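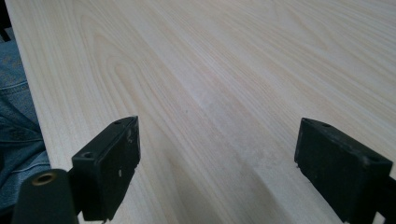

Wiping a table can't be the hard part, one reader wrote us in March, my vacuum already does the floor and a table is just a floor with legs. Fair question, and we get some version of it every week. So that goes first.

Drirmont Chores and Machines: Frequently Asked Questions

Is a bare table easy for a machine?
Easier than a table with stuff on it, yes. Flat, known height, nothing to knock over. A fixed arm with a pad can go back and forth all day. The floor vacuum comparison breaks at the edges though. A vacuum that bumps a wall turns around. An arm that pushes a cup off a table has broken your cup. Also grain. Wood pattern on a pale top can look like dirt to a camera, and pale dirt can look like wood. We've seen a machine scrub at a knot for half a shift and walk right past the dried milk.

So can I buy one that does dishes?
No. Not one that does dishes the way you mean it. You can buy a dishwasher, it's very good, get that. Loading it is the part that's missing.

What about just the small stuff, putting things back where they go?
Getting there. Picking up a single item from a clear surface is the part that works best right now. Soft items are worse. A sponge squashes, so the machine can't tell from the shape alone how hard it's holding on. Then it has to let go in the right place, and a soap dish is a small target. Set it down half over the rim and it tips. Set it down from too high and it bounces. A four year old does this without looking, which is annoying if you work on it.

Why do I keep seeing people holding the grippers in their hands?
Because a person moving the jaws is still the quickest way to show a machine how a chore goes. You do the job with the gripper, not your fingers, and the motions get used for training later. It's slow and your wrists hurt. Sponge and dish is a popular starter, two objects, everybody knows what done looks like.

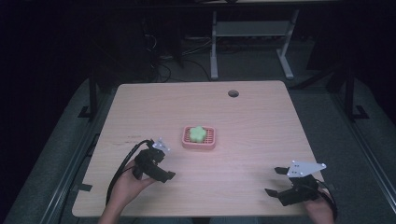 How many tries does it take to teach one chore?
Depends who you ask. Our own rule at Drirmont is 200 good runs before we even bother testing, for one task on one table. Move to another table and you'll want more. Change the sponge color, maybe fine, maybe not. Change the sponge shape and expect trouble. Bad runs get thrown out and there are alot of those in the first hour.

Does it need two arms?
For a lot of kitchen things yes. One holds, one works. Anything with a lid, anything you wring out, anything that slides when you push on it. For pick up and put down one arm is plenty and we'd start there. Two arms is more than double the headaches, they have to stay out of each others way.

We run a small shop floor, is it worth looking yet?
For repeat work with the same part in the same spot, yes, and has been for years. That's ordinary automation, no learning needed. For the in-between jobs (clearing benches, sorting the leftovers bin, wiping down at the end of shift) not yet for most people. The Stirnow shop tried bench clearing last winter with a pair of rented arms. Worked on the benches they'd set up for it. Didn't work on the bench everybody dumps things on, and that was the one they wanted cleared. They kept one arm for loading trays and sent the other back.

What did Salcedo do differently?
Picked a boring job. Their laundry room folds the same hand towels all day, one size, one color. The machine folds, a person stacks and pulls out the bad ones. They told us it takes 30 seconds a towel on a good run. A person is much faster. But it runs at night and they're ok with that. They do not let it near fitted sheets.

Is the Delik any good?
Asked constantly. It's a decent arm with weak fingers. Fine for light things, cups if they're empty. The pads wear and get slick, replace them before they look like they need it. Software is better than it was. We would not buy it for a home. For a bench where you want to try things out, sure. And order the spare power cable at the same time, trust us, it ships from somewhere else.

Can it work around kids or pets?
We say no. Sellers will say yes with conditions, read the conditions. Put it behind something or only run it when the room's clear.

What about water?
Big one that gets skipped. Wiping wet is a different job from wiping dry. Most grippers don't want to be wet at all. There are sleeves, they tear, and with the sleeve on the grip changes and you're training over again. Most of what we've tested so far was dry practice. Keep that in mind when you watch anyones demo, look for actual water, actual grease.

Do demo videos mean anything?
Something. Check whether it's sped up. Check whether a person is steering it. Ask for the same chore in a different room. If the seller goes quiet on that last one you have your answer for this year.

Which chores would you bet on first?
Carrying a basket from A to B. Hand towels. Clearing a table where everything on it is hard, dry and unbreakable. After that, wiping. Bathrooms way later. Making a bed, way way later.

When should I ask again?
Next spring is reasonable for shops. For homes give it longer. We update the page when one of our own tests changes an answer, not when a new video comes out. Stirnow wants another go at the messy bench and if it goes anywhere the shop floor answer above gets rewritten.

How do I send a question?
Use the form. Say what the chore is, how often it gets done, and what the surface is made of. Please don't send whole floor plans, we can't open half of them. Replies are slow during test weeks.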